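Hotodstead Parade Letters

README and data card, version 3
Last revised Sat 20 October

What's in it

A collection of letters to the editor, website comments and transcribed call-ins about the Hotodstead town council's decision to move the Founders Parade from Main Street to Kahsay Avenue. The distance between the two is one block. You would not guess this from reading the letters.

The set holds 228 letters, 67 call-in transcripts and a sample of 1,000 comments from the Lullow, the town's twice-weekly paper. Every item has been labeled for stance, for main argument and for what we ended up calling temperature. The text is in English. Spelling, capital letters and exclamation points are as the authors left them.

Why we made it

Most opinion data in this field is national. It's about presidents, celebrities and whatever somebody said on cable last night, and a model trained on it tends to assume that every angry person belongs to one of two teams. Local arguments don't sort that way. In this one, people with opposite yard signs wrote nearly the same letter, and at least one married couple wrote in on different sides. We wanted something small and stubborn to test stance classifiers on, and the parade was handy.

Files

letters.csv: one row per letter
callins.csv: one row per call, transcribed by hand
comments.csv: the comment sample, with thread position
labels.csv: labels from each annotator, plus the agreed label
guide.txt: the instructions annotators worked from, including the parts we regret

Columns

id: a string. The first letter gives the source (L, C or W).
text: the item itself, with names and street numbers replaced by tags.
stance: keep, move, neither, or other_parade.
argument: tradition, traffic, money, safety, council, patriotism, or horses.
temperature: 0 to 4. Zero is a letter that could be read aloud at a church supper. Four calls for a resignation.
reply_to: the id of the item being answered, where we could tell. Blank otherwise.

A word on other_parade. Quite a few people wrote in about a different parade, in a different year, and felt strongly about it. We tried folding them into neither and the classifiers got worse, so they have their own label. It may be the most reliable one in the set.

Horses was supposed to sit under traffic. Read the letters and you'll see why it doesn't.

How the items were collected

Letters came from the Lullow's print edition, scanned and corrected by Nilmini Patwary, who also tracked down the ones that ran on the back of the grocery insert. The call-ins were left on the paper's opinion line. The line cuts callers off partway through, and many of them called back to finish, sometimes in a better mood. We kept each call as its own item and linked them with reply_to.

Comments were sampled at random after we dropped exact duplicates and anything selling gutters. We did not drop near duplicates. If someone pasted the same paragraph under nine stories with one word changed, that's how they chose to take part in public life, and it is in the data.

Labeling

Two people labeled each item in Hellico, then argued. Mihret Mamo settled whatever was left over. Agreement was good on stance and fair on argument. On temperature it was poor until we added sample items to the guide, at which point it became merely disappointing.

The hardest call was between patriotism and tradition. The guide says to pick patriotism when the writer mentions the flag, the country, the troops or the founders of the nation, and tradition when the writer mentions Hotodstead, grandparents or the old hardware store. Writers often manage all of these in a single sentence. When that happened we went with whichever came first, which is a rule, if not a principle.

Sarcasm is labeled by what the writer seems to mean. "Wonderful job, council" is almost never praise.

Suggested splits

Please split by thread, using reply_to, and keep linked items together. A random split puts the insult in training and the reply in test, and your scores will look better than you deserve. The split we used is in labels.csv under fold.

Known problems

People who were fine with either street mostly didn't write in. The set can't tell you what the town thought and should not be used to say so.

The Lullow edits letters for length, and the editor has a known fondness for cutting the polite paragraph. Temperature in letters.csv probably runs a little high as a result.

Several call-ins have a television going in the background. Where the transcriber couldn't separate the caller from the television, the passage is tagged unclear. One or two TV opinions may have been credited to the town anyway.

Item dates are missing for part of comments.csv, owing to a site redesign last November that stamped every old comment with the same afternoon.

Please don't

Use this to work out who wrote what. Hotodstead is small and the tags only do so much. If you recognize your uncle, keep it to yourself.

Quote single items in news stories as evidence of what the country is coming to. This has been tried.

License and contact

Free for research and teaching with credit. Written permission is needed for anything sold. Label corrections are welcome: send the id, the label you'd prefer and one sentence of reasoning to Mihret Mamo. Scanning errors go to Nilmini Patwary, who would like it known that the word "parad" in L-041 is in the original.

Changes since version 2: horses split from traffic, fold column added, two call-ins removed at the callers' request, one put back at the caller's request.
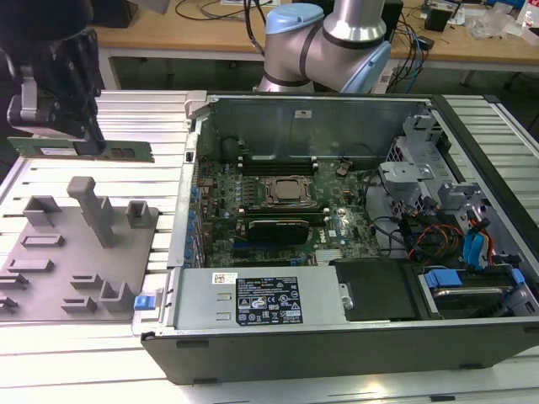
Open desktop tower and green memory module at the bench.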